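Shop > Kids > Rain Boots > Duck Boots

Search products Go

February – by Nelly Betancur

Cetley Duck Rain Boots, yellow

I've sold a lot of kids' boots over the years and these are the ones I keep reordering for my own house! My daughter lived in hers for 2 winters (we sized up once in between) and then her cousin got them, and he wore them to bed at least one time that I know of.

They're rubber, they're bright yellow, and there's a duck face on each boot, up near the top. Kids love the duck. Mine used to say good morning to it. There's also a little molded loop just under the rim, good for small hands to grab, and I hang ours from it on the hook by the back door – heel against the wall, out of the dog's reach.

The opening is nice and wide, so thick socks go in fine and so does a pair of tucked-in sweatpants. If your kid has narrow feet I'd add an insole (the Skomau felt ones fit, trim to size 11 with scissors). Don't put them by a heater. Just stuff some newspaper in overnight and they'll be ready for the bus.
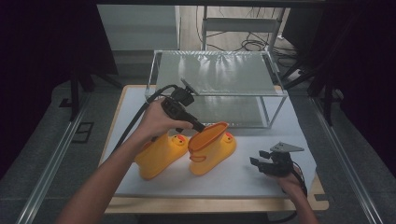

Cetley Duck in yellow, the pair.

To clean them I use dish soap and an old rag, then a wipe with plain water. Mud comes off the shiny part fast, the soles take a bit of scrubbing with a toothbrush.

Item no. 1087. Toddler and little kid sizes, sold by the pair. If you're stuck between sizes, ask for Zinhle at the Risbridge store – she'll measure both feet and tell you to buy the bigger one.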